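Tronness Workshop Marketing Kit
For trainers and small event organizers who need to fill seats

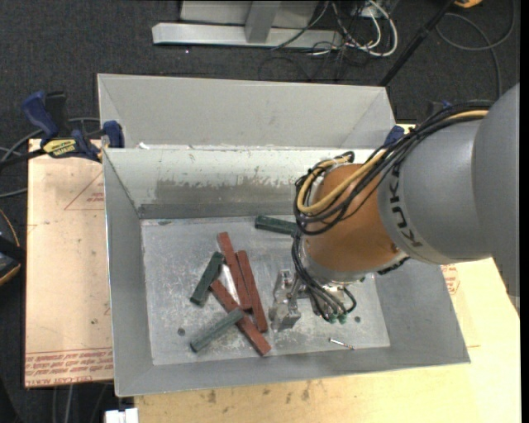 The Tronness kit is a set of ready-made planning sheets, email drafts and sign-up pages for people who run their own workshops. It covers the weeks before an event, the event itself and the follow-up. You can use it for a half-day class in a rented room or for a larger open day. It works on any computer with a web browser, and the printed version needs nothing but a pen.

Version 5 is the current release. Customers who bought an earlier version can download it from their account page at no charge.

What is in the kit

Planning calendar. Enter the date of your workshop and the calendar works backward to the day you should announce it. The standard plan runs for 8 weeks. A short plan is included for events booked at the last minute, but it leaves out the partner mailings, which take too long to arrange.

Email drafts. Announcement, early price reminder, program details, last call, joining instructions, thank you and feedback request. Each draft has a long and a short version. Fields you need to fill in are in square brackets. Please read them through before sending. Every year a few customers mail out a message that still says [VENUE] in the subject line.

Sign-up page. One page with your title, program, price, trainer profile and registration form. The form asks for name, email and one question of your choice. You can add more questions, but registrations tend to drop when the form gets longer. The page can be hosted by us or copied into your own site.

Pricing sheet. Put in your room hire, catering, travel and fee, and it shows how many paid seats you need to cover your costs. It also shows what happens if you offer an early price or a second-seat discount.

Partner pack. Letters and a one-page flyer to send to trade groups, libraries, colleges and business clubs that might pass your event on to their members. The flyer prints on letter or A4.

Room checklist. Chairs, power, signs, parking, name badges, access and heating. Hadiza Igwe wrote the first draft of this one and it has been added to by customers ever since.

Editions

Tola edition. Single user, one event open at a time, up to 50 registrations per event. Suits most independent trainers.

Gosselin edition. Up to 5 users, any number of events open at once, up to 600 registrations per event. Includes waiting lists, group bookings and invoices with your own logo.

Both editions include the full set of email drafts and sheets. If you outgrow Tola you can move to Gosselin and pay only the difference. Your contacts and past events move with you.

Payments

The kit does not take card payments itself. You link it to the payment service you already use, or mark people as paid by hand when the money arrives. Refunds are made in your payment service. The seat is released in the kit once you cancel the registration, and the first person on the waiting list gets an email if you have the Gosselin edition.

Mailing lists

You bring your own list. We do not sell or rent contacts and we cannot send your announcement to other customers. Contacts can be imported from a spreadsheet with the email address in the first column. Duplicates are removed during import. Anyone who has unsubscribed stays unsubscribed, even if you import them again.

Changes in version 5

Reminder emails can now be set to a time of day.
The pricing sheet handles workshops given over more than one date.
Attendance lists print with a signature column.
The feedback form can be sent in two languages.
Fixed a fault that dropped accents from names on badges.

What customers use it for

Charito Saludo teaches bookkeeping for market traders and runs the same class every February. "I copy last year's event, change the date and check the prices. The part I used to put off was writing to people, and now I send the draft with my own first paragraph on top."

Ikechukwu Amadi organizes an open day for building suppliers in Brivardale. "We mostly needed the waiting list. People book free places early and then forget, so we send two reminders and fill the gaps from the list."

Setup and support

Setup takes place online. After purchase you get a link to create your account and a PDF guide. Bello Yusuf and Henok Alemneh answer support emails on working days. Please include the name of your event and the email address on your account. We do not offer phone support with the Tola edition.

The printed version ships in a ring binder. Replacement sheets can be ordered separately.

Page last updated 24/11/2021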